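# My Planner Has Opinions About Pouring

Last June I told someone that Rollel, the motion planner I maintain at Estton, was "basically done." I've since closed 62 issues against it, and 47 of those came from pouring. Picking things up is easy to fake. Pouring means the planner has to care which way is up the whole way through, and mine took some persuading.
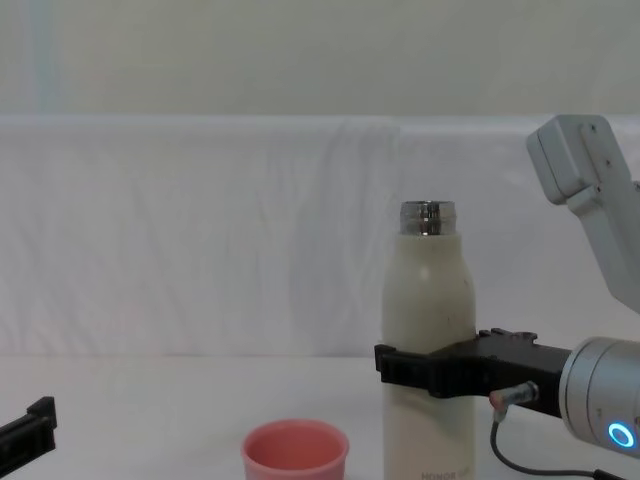
*by Drolener*

The first thing I got wrong was the grasp frame. When the gripper closes, Rollel stores where the hand sits relative to the object and builds every later motion on that. I had it storing the pose the perception node predicted before contact. Squeeze a round bottle and it shifts a little, and then your careful tilt pivots on a point in thin air. Now we re-estimate after closing, wait 50 ms for the joint readings to settle, and only then plan. This took one afternoon to write and most of a month to admit I needed.

Then there was the goal itself.
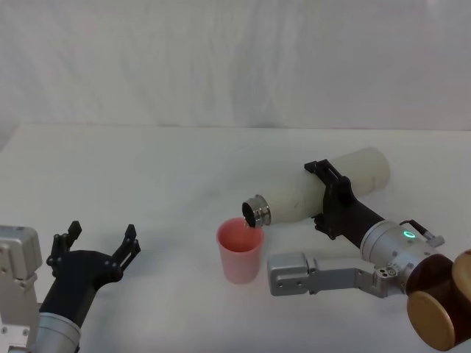 Rollel used to take a pour as a single end pose, which is a fine way to describe a finished pour and a poor way to get there. The solver would happily roll the wrist first and travel second — perfectly legal, terrible for anyone fond of dry tables. I split it into approach, tilt and return, with the tilt locked to the lip of the bottle. With the neck right over the cup's rim like that, the lip is the only point I want held still, and the wrist can swing wherever it likes to make that happen. The other arm stays in the collision model even while its gripper is open and idle, a rule I added after a plan that treated it as scenery.

The config file for all this is 66 lines, most of them comments arguing with earlier comments. Moussa, our replay tool, reads the same file, so at least my mistakes are consistent across both programs.

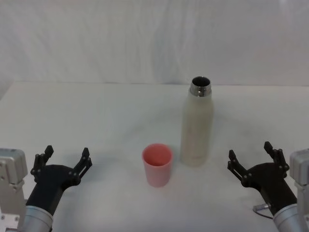 *Cup, bottle, both grippers open.*

Next on the list is the tilt rate, still a constant I picked because it looked nice in the simulator. I'd like it to come from an estimate of how full the bottle is. The branch exists. It compiles on my machine, if I don't touch anything.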